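Kivi Sidewalk Following: Onboard Views, Iltalgate Route

Kivi follows a sidewalk from one forward camera, without a map. The network was trained on 700 short clips and outputs a heading correction only; speed is set by a separate controller. Results were compiled in February 2020 by Suryani Latuheru and Hafiz Tambunan.

Hard shadow edges were the main source of heading error. Under tree canopy, sunlit patches can be scored as surface boundaries, and the predicted path drifts toward the nearest one. Adding 60 shade clips to the training set reduced the drift. A low curb with road on the other side leaves little margin for it. 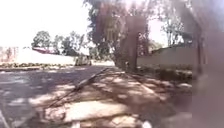

Arif Liem asks whether the shade clips help at all once the exposure is locked, and would like to see both conditions run over the same 450 m before the gain is credited to the training data. He also suggests reporting the error separately for each surface type.

Brick gives the network more to work with. Joint lines are sharp close to the robot and merge farther out, so the near rows carry most of the texture signal and the curb and edging carry the far one. Sun ahead washes out the upper rows, which are cropped before inference.

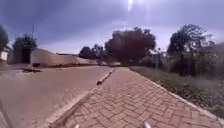 Brick sidewalk, curb to the left, concrete edging and grass to the right.

Contact: Evaristo Galindo, Zandstead | © Kivi project | Back to top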